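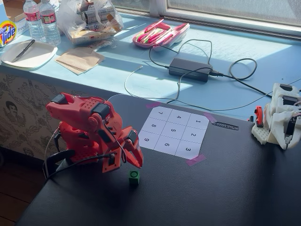 Unit 9: Queues and Waiting Time
Handout, revised 4/14/26

Reading before the session: the Clarkis clinic case, sections 1 to 3. Bring a calculator.

Terms

Arrival rate (L): the mean number of customers arriving per hour.
Service rate (M): the mean number one server can finish per hour while busy.
Utilization (U): L divided by M for a single server. U must be below 1 or the line grows without limit.
Time in system (W): waiting plus service.
Time in queue (Wq): waiting only.

Assumptions of the basic model

Arrivals are random and independent. Service times follow an exponential distribution. There is one server, one line, first come first served, and no customer leaves before being served. The source population is large enough that people already in line do not change the arrival rate.

The second assumption fails most often. Counter service at a post office fits it fairly well; a car wash with a fixed cycle does not. For fixed service times the mean wait in queue is half of what the basic model gives.

Formulas

W = 1 / (M - L)
Wq = U / (M - L)
Mean number in system = L x W (Little's law)

Little's law does not depend on the distribution of arrivals or service. It holds for any stable system over a long enough period, and you may use it even where the rest of the model does not apply.

Worked case: the Tamden permit desk

The desk has one clerk. Applicants arrive at 60 per hour and the clerk can process 69 per hour.

U = 60 / 69 = 0.87
W = 1 / 9 hour = 6.7 minutes
Wq = 0.87 / 9 hour = 5.8 minutes
Mean number in system = 60 x 1/9 = 6.7 people

Now let arrivals rise by 3 per hour, to 63. U goes to 0.91 and W becomes 1/6 hour, or 10 minutes. A five percent increase in traffic has added 50 percent to the time in system. Plot W against U for yourself — the curve is nearly flat at the left and close to vertical at the right.

Students often report the Tamden desk as having 13 percent spare capacity. The arithmetic is correct, but the idle time comes in short pieces scattered through the day and can't be saved up for the busy periods.

Pooling

Two separate lines, each with its own server, give longer mean waits than one shared line feeding both servers. With separate lines a server can sit idle while people wait at the other. The Skederance branch data from December shows the effect; see the table in the Morris reader.

Problems

1. Recompute the Tamden case with a fixed service time. Report Wq and W.
2. Find the arrival rate at which W at the Tamden desk reaches 20 minutes.
3. A ward holds 9 patients on average and admits 3 per day. Find the mean stay. State which assumptions you used.

Show units on every line.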